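4. Household Chores: The Table-Clearing Trials 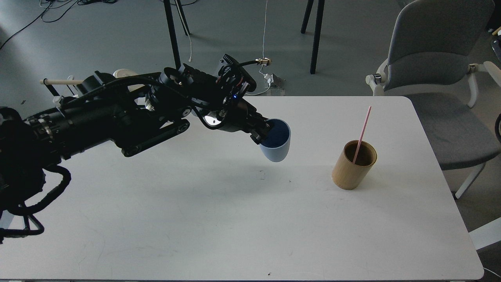 Figure 3. Manipulator holding a cup during the table-clearing trials.

The question of whether a machine can take over ordinary household work is usually answered by listing the tasks it has completed. The Stonmont study took a different starting point and asked how often a task was completed without a person stepping in. Table clearing was chosen as the first chore. Most homes require it every day, it needs no special tools, and a poor result is easy to recognize. Cups were used throughout, as they vary in wall thickness, weight, and finish more than plates do. In Figure 3 the gripper has a light blue cup above the tabletop, tilted, while a bamboo cup with a pink straw remains standing on the table. The second item is the harder of the two. A straw that leans past the rim changes the space the fingers must pass through, and a grasp planned for the cup alone may strike it.

A total of 277 attempts were recorded in April. Each attempt began with the arm in its rest position and ended when the cup had been released at the drop-off point, when the cup had fallen, or when the operator stopped the run. A time limit of 30 seconds was applied to each cup. Attempts that passed the limit were counted as failures even if the cup was later placed correctly. Earlier work at Clotley allowed unlimited time, and the two sets of results should not be compared directly.

4.1 Sources of failure

Failures fell into two main groups. In the first, the fingers closed too high on the cup, and the cup turned in the grip as it was lifted. A turned cup is of little concern when empty, but a household user would expect the same motion to be safe with liquid inside. In the second group, the arm placed the cup correctly but touched a neighboring item on the way. Seven of these contacts involved a straw. Ngubane reviewed the recordings of all seven and found that the planner had treated the straw as part of the background.

The Eskildsen planner, which was tested on a smaller set of nine attempts, slowed the approach near thin objects. It produced no contacts, although the set is too small to support a general claim.

4.2 Relevance to daily use

A person clearing the same table would rarely think about any of these points. The results suggest that current equipment can perform the basic motion but still needs supervision when items of different shapes share a surface. Shop-floor work places fewer demands of this kind, as parts are commonly presented in fixed positions. The trials at Tamedlow, described in Section 5, repeat the procedure with sorted trays in order to measure that difference.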